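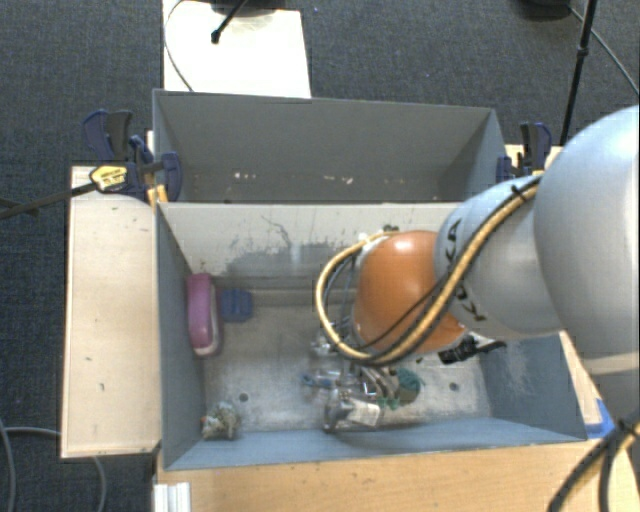 Emiko Kudo asks whether the holes in a metal tote floor are worth plugging before loose small stuff goes in. Depends on the smallest item. Mine are all bigger than the holes, so I leave them open.

2/ Scuffed bare metal on the floor is fine. Painted walls scratch too. I don't repaint, I wipe.

3/ Long items go against a side wall. Small ones end up in the corners whatever you do.

4/ Mixed totes at Humholm get a cap of 15 items. Over that, split into a second tote and relabel both.

5/ Tote 155 gets re-sorted in July.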